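Girkley Manipulation Workshop, Notebook 19
Entry for September 23, 2019
Subject: Drorinus collection, tabletop objects, side station

Purpose of the session. The Drorinus training set remains short of demonstrations in which the object begins near a boundary in the work surface. The present series is intended to supply them. Each demonstration is driven by hand from the operator's desk and is stored with its arm positions, gripper opening and fixed-camera video. The target for this station is 253 accepted demonstrations before the December freeze.

Setup. The fixed camera was left in its mounting from the previous series, and its sideways orientation has been kept so that the new files match the old ones. The training code rotates nothing. Exposure was locked before recording began. The task list for the station includes the black mug with the orange handle, the white item and the dark cylinder.

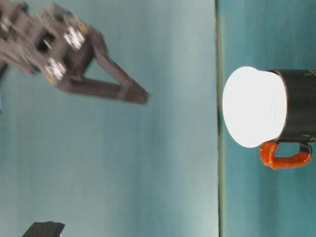 Hegde objected, on reading the draft of this entry, that approach segments with the gripper in fast motion ought to be trimmed before upload, as the blurred images would teach the model very little. The objection is recorded. The view taken at the station is that the arm will move at the same speed when the trained policy is running, and that the model should therefore see such images in training. It was agreed to upload the full segments and to mark the start of the slow phase in the label file, so that either version can be built later.

Procedure. Recording is started before the arm enters the working area and stopped after it has withdrawn. An operator who makes an error is to continue and recover where this can be done safely. Recoveries are kept and labeled as such. A demonstration is rejected only if the arm faults, if video is lost, or if a hand enters the camera view.

Still views without the arm are saved as well. They serve as reference views for checking object placement, and the labeling tool requires one per layout. Objects partly outside the view are permitted, provided that the layout sheet says so. The Kadgate sheets do not have a column for this; it is to be added.
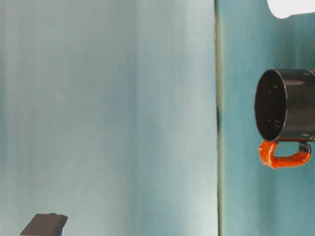 LABELS AND FILE HANDLING

Segment labels are limited to approach, contact, lift, carry, release and withdraw. The label "adjust" has been withdrawn, as two operators were using it for different things. Existing uses are to be relabeled by whoever recorded the file.

Files are copied to the Kadgate store in batches of 30. A batch is not to be deleted from the station until the check sums agree. The first batch of this series failed the check and was copied again; the cause was a full disk on the receiving side. Operators should look at the free space before starting a copy.

Contact labels require particular care with the dark cylinder. The gripper is also dark, and in the fixed view the orange fingertip pads are the most reliable guide to where the fingers are.

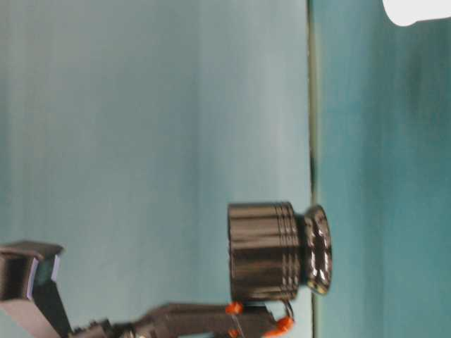 Where contact cannot be judged from the video, the labeler is to use the gripper current trace and enter "trace" in the source field. Guesses are not to be entered. A second labeler will review the first 100 files, and disagreements of more than five samples will be returned to the operator.

Open items:
Add the out-of-view column to the layout sheet.
Write the slow-phase marker into the label format.
Confirm with Hegde whether recoveries count toward the target.
Request more space on the Kadgate store.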